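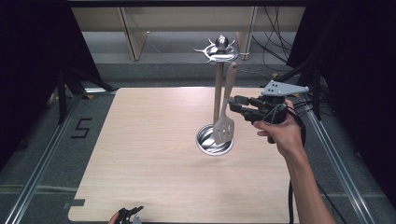 2 min read

lorkavora-align: README

Hi! I'm Ashwin Lobo and I look after this little package. It takes recordings from our handheld grippers, lines up the head view with the two gripper views, and spits out episodes you can train on. I wrote the first version in April for the Haverford recordings, and it has been patched by whoever was annoyed enough ever since (mostly Juraj Ďurica, thank you Juraj!).

What goes in

One folder per episode, with three video files and a gripper log. The utensil stand task is the one I test on, so if something breaks there I'll notice fast. Shiny metal is rough on the tracker, and that stand is about as shiny as it gets. If your poses jump around, try turning highlight_mask on before you open an issue.

Installing

Clone it, make a fresh environment, then run pip install -e . from the top folder. Python 3.10 or newer please. Then:

lorkavora-align run path/to/session --out path/to/episodes

Settings I end up changing

max_skew_ms is 37 by default. That number came out of a long afternoon with Štefánia Murín and I wouldn't raise it unless you like blurry timing.
min_frames is 100. Anything shorter gets skipped, with a line in the log.
workers is 6, so drop it on a laptop or your fans will hate you.

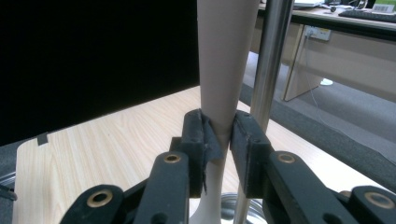 Jaw width is the other thing people ask me about. I read it from the gripper log and smooth it a bit, but once the pads close on something the width goes flat, and the old code took that for a dropped signal and threw the whole stretch away! Fixed now. If you made episodes with anything before the Sat 5 December build, please run them again.

Known problems

Left and right get swapped if both grippers start out of view of the head camera. You can force it with --left-id.
Long sessions (over 300 episodes) eat memory. Jonas Oberholzer has a branch for this, I just haven't merged it.
The viewer won't open over ssh. No idea why, patches welcome.

Questions go in the issue tracker, and please attach the log.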